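Waffle cloth keeps rucking up on craft table – how to keep flat?

Tomomi Hayashi
Posted August 10, 2023

Hi all, hoping for a quick fix. Put a waffle cloth on the table in my back room, cream and pale pink, lovely thing, but it creases if you so much as look at it. Ironed it twice. Still get a faint line going diagonally at the back left. Also stuff on it won't stand up straight, the bumps I think. Pen pot is ok, the pouch just lives on its side now.

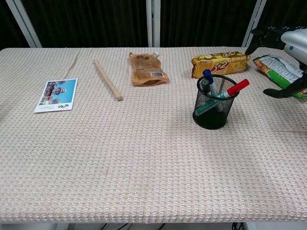
Tried so far:

– ironing (hot, then cooler)
– tucking the back edge under, came out agian in a day
– double sided tape, left a mark on the table so no

Don't want to pin it. Any ideas? Would rather not buy a new cloth, paid enough for this one.

Viera Hudec
Don't iron waffle!! You squash the texture and it goes uneven, thats half your problem. Wash it cool, shake hard, dry it flat. Then get that rubbery grippy mesh they sell for under rugs, cut it 4 cm smaller than the table all round and lay it underneath. Mine hasn't shifted since March. Cheap as well.
For the creases, spray with water from a plant mister and smooth out with your hands, leave overnight. Don't put anything on it till it's dry.

Eduardo Rivera
Just use a plastic one. Wipes clean.

Yuto Wada
Agree with Viera on the grip stuff. Tablecloth clips work too if your table edge isn't too thick, ours is and they pinged off. If you write on that table a lot put a tray or a bit of card down first – marker goes straight into the dips in waffle and it does not come out. Lost a white one that way.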